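Speaker notes – "Less desk, more room: setting up a small office under a mezzanine"
Workplace afternoon, Kakbridge. Time slot: 30 minutes with questions.

Before start: check that the clicker works. Water on the left side. Speak slowly, I always go too fast in the first two minutes.

Slide 1. Good afternoon and thank you for coming. I work in fit-outs for small offices, mostly in older commercial buildings. Today I will speak about furniture and where we put it. No software and no theory of colour.

Slide 2. The starting question. Clients write to us and ask, how many desks can we fit? I prefer to ask how many people need to stand up and walk at the same time. At Pridora we had 489 square feet and they wanted nine desks. We installed five. (Pause here, let them do the calculation.)

Slide 3. Desks. A wooden top is warmer for the eye and for the forearms. It also shows every ring from a coffee mug, so I tell clients to buy coasters on the first day. For height I recommend 700 to 721 millimetres for a fixed desk, if most people are of average height. Ask them to sit before you order!

Slide 4. The example for today. Leave this slide on the screen for one full minute.

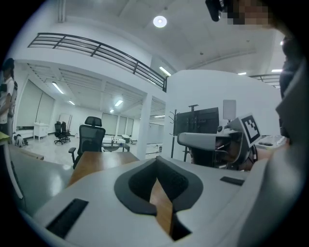
Slide 4: Wooden-topped desk with mesh chair behind, second room with tall windows behind.

Points to say with slide 4:
The mesh chair has a headrest and armrests. Mesh is my usual choice for a desk where somebody sits the whole day, but check that the armrests go under the top.
The coat rack is beside the monitor, behind the desk. It is practical, you arrive and you hang your jacket. In winter I would move it closer to the door, because a wet parka drips.
Two more office chairs are near the wall in the back room, and the low white table is also back there. I like low furniture on the way to a window – the light comes further in.
Black railings overhead. If your mezzanine is open like this one, think about noise from upstairs before you think about lamps.

Slide 5. Storage. White cabinets against a white wall look smaller than they are. The Plerno units on this slide come on legs, so you can vacuum underneath. Mention the delivery problem with Preda in March only if somebody asks.

Slide 6. Bags. Every office forgets the bags. They finish on the floor near the feet. One hook per person, at hip height, costs almost nothing.

Questions. If there are none, ask who in the audience has a mezzanine at work and how they heat it.

Handouts are on the table by the exit. Collect the adaptor for the projector, it is mine.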